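The kitchen that lives inside a computer
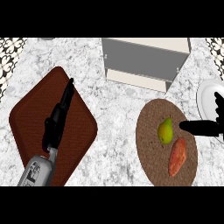

A simulated worktop seen from overhead, with a pear and a sweet potato on the cork board. Render: Harklow

It was gone four in the afternoon when I reached Harklow's little office in Buvport, and I was handed a mug of tea and shown a kitchen with no kettle in it, the whole thing being drawn by software called Bremik.

The planner, which is the part that decides how an arm should travel, gets 3,000 tries a night in there, with the food shuffled a little each time (and no washing-up, lucky thing!). It picks a fresh path 15 times a second, and the team spend their mornings going through the worst 30 runs over toast. Pears, I was told rather fondly, are a dreadful nuisance, all that slope and nowhere sensible to hold. They hope to have a new grasp checker in by August.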